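Ejigu workshop puts its hand-held grippers on a fixed care routine

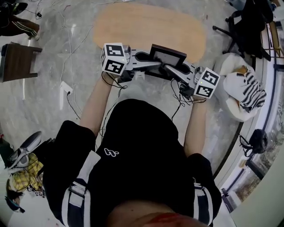 The robot training group at Sanudon has changed the way it looks after the hand-held grippers in its Ejigu workshop. From January, each pair is checked before the first recording of the morning and again when it comes back to the shelf. Until now the grippers were opened only when a person complained about them.

The grippers are used in pairs, one in each hand. A person picks up household things with them, moves the things and puts them down, and the recordings are later used to teach a two-armed machine the same work. Each gripper carries a white cube with black square markers on top. The cameras read these markers to know where the gripper is and how it is turned.

According to Nivaldo Rocha, who is responsible for the equipment, most of the lost recordings last year had a very small cause. The cube had moved a little on its mount. The person who was holding the gripper could not feel it, and the video looked normal. Only when the data was processed did the position of the fingers come out wrong, by the thickness of a coin or less.

"With a cup you can live with this," Rocha said. "With a picture frame you cannot. Two hands hold the same flat thing, and if one hand is wrong in the data, the frame is bent or it is broken. In the room it was perfectly fine."

Flat objects held between two grippers are now part of the daily check for this reason. The person clamps a frame from both sides, lifts it, tilts it slowly and lays it down again. The software compares the distance between the two sets of fingertips during the whole movement. If the distance changes while the frame is in the grip, the pair does not go to work that day.

The rest of the routine is done by hand and takes 10 minutes for a pair. The cube is pushed gently from each side to find any play. The printed faces are wiped with a dry cloth, never with alcohol, which made the black squares turn gray on an older set. The fingers are opened and closed fully, and the person listens for a scraping sound in the slide. Then the cable is followed with the hand from the gripper to the plug.

The cables gave the workshop almost as much trouble as the cubes. They hang down from the grippers past the wrists, and when a person turns around many times they pull on the connector. In Pernness, where Sanudon has its second workshop, the cable was first fixed tight to the gripper body. It broke sooner, just behind the clamp. Both workshops now leave a loose loop there, wide enough for two fingers, and change the cable after 200 hours of use even if it still works well.

The finger pads are changed after 100 hours. Rocha would like to use them longer, but worn pads let smooth objects turn in the grip, and people start to squeeze harder without noticing. This tires the hand and can also be seen in the recordings, where every movement becomes slower toward noon.

A small repair bench was set up next to the recording room in Ejigu. It has a flat plate for aligning the cubes, a torque screwdriver and a box with spare parts for 6 grippers. A new cube can be mounted and aligned there in roughly half an hour. Earlier the gripper had to go by mail to Prustero, the company that assembles them, and the workshop worked with one pair fewer until it came back.

Prustero still does the work inside the body, such as the motor and the slide. The company has also agreed to deliver the next series with a small pin under the cube, so that it can sit on the mount in only one position. Rocha asked for this in the autumn and has already tried a sample part. He says it fits a little too tight, and that the hole should be made larger before the part goes into the series.

Each gripper now has a paper card, kept in the same box. On it the person writes the hours, the parts changed and anything unusual. A digital form was tried first, but people filled it in at the end of the day from memory, and the numbers were not reliable.

The Pernness workshop will start with the same cards next month. A short guide with drawings is being prepared for new operators, who at present learn the check by standing beside a colleague for a morning. Rocha will travel there with two sets of spare cubes and the alignment plate, and stay until a second plate is made.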